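Arm stops dead with a wrist fault in one spot only - where do I even start?

Posted in Robots and Automation Help, 22 Jul 2019
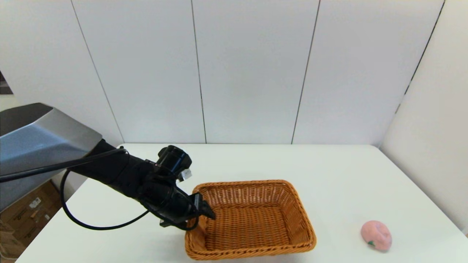 It is a very simple job. Pick up the peach, put the peach in the basket, go home. Our arm has been told to do this several thousand times and until last month it did so with the dull reliability of a parking meter. Now it quits partway through, always when it's working at the left end of the basket, with the gripper down low and the wrist turned toward the window side. The message is "comm timeout, tool" and the code is 178. Then the arm holds position and the gripper does whatever it was doing last, which on bad days means hanging on to the peach like a family heirloom.

What I know so far:

Clearing the fault and sending the arm home works every time. It will then run happily for a while and fault again in the same spot. In one afternoon I logged 31 runs and got 4 faults, every one of them over that near left corner. On the right side of the table, nothing. I ran it out there for most of a morning and all I got was bored.

The arm is a Laxdal, the gripper is the two-finger one they sell with it, and the controller is running the Irnel software, which I updated in the spring. The fault started well after that, so I don't think it's the update, but I've been wrong about updates before and I have the evenings to prove it.

I called Lemier, who sold us the lot. They had me reinstall the software. They then had me reinstall it again, in case I had done it without enough feeling. Same fault. They are now suggesting a new gripper, at a price that made me go and sit in my car.

Does a timeout in just one place mean a bad gripper? And is it all right to keep running it in the meantime if I stay on the right side of the table? I'd like to have it behaving before we show it to people in November.

- flollcombe_bench

tinsnips

Don't buy the gripper. A dying gripper will fail wherever it likes. A fault that only turns up in one pose is nearly always a cable, and you've got a good long loop of it hanging under that forearm, down toward the table and back up to the wrist. That was the first thing I looked at, before I'd read a word of your post.

When the wrist turns one way, the loop goes slack and swings. When it turns the other way, the cable gets pulled and twisted right where it enters the plug. Do that a few thousand times and either the plug works its way out a hair or one of the wires breaks inside the jacket, where you can't see it. The ends of the broken wire still touch most of the time. Then the arm goes to your left corner, the ends part company for an instant, and the controller thinks the gripper has left the building.

How I would go about it:

Turn the power off and lock it off. I mean off at the wall, with the plug where you can see it. Pressing stop on the screen is a polite request.

Unplug the cable at the wrist end and look at the pins. Bent, dull, pushed back, any of those is your answer. Plug it in again until it seats properly, and if there's a screw collar or a latch, use it. You'd be amazed how many of those are just resting there.

Run your fingers along the whole cable and feel for a soft or lumpy place, especially in the last 20 cm before the plug.

If you own a meter, unplug both ends and check each wire for continuity while you bend the cable back and forth. A reading that flickers when you bend it means the cable is done. Replace it. Please don't tape it. I have taped one, and I got to do the whole job twice.

When the new one goes on, clamp it to the forearm and again just short of the wrist, so that the plug itself never takes any pull. Leave enough slack for the full turn of the wrist and no more. Then jog it by hand at the slowest speed to both ends of its travel and watch the cable instead of the gripper.

As for running it meanwhile: I wouldn't. If the cable gives up altogether, you don't get to choose where, and you don't know whether the fingers stay shut or open. A peach is no great loss. Fingers are, and so is whatever you decide to have it pick up next. At the very least stay out of its reach whenever it has power, and don't go in to rescue the peach until you've locked it off.

grumbleweed2

could be the basket. ours kept catching on the rim of a wire tray and throwing errors, we moved the tray over two inches and it never did it again. also have you tried a slower speed

flollcombe_bench

I did try the basket, grumbleweed2. I took it away completely and had the arm wave at the bare table, and it still faulted in the same place. Slower speed gave me the same fault, later.

tinsnips, I locked it off and pulled the plug at the wrist. One pin was sitting noticeably lower than its neighbors. I then bent the cable with the meter on it and the reading flickered like a motel sign, close to the plug, pretty much where you said. So that's two things wrong, neither of which is the gripper or the software I have now installed three times.

New cable is on order from Lemier. The man on the phone asked if I was sure I didn't want the gripper as well.

tinsnips

Order two cables. Check the socket on the wrist before you plug the new one in, too - a pushed-back pin sometimes means the other half is damaged, and it'll chew up a new plug just as well as it did the old one.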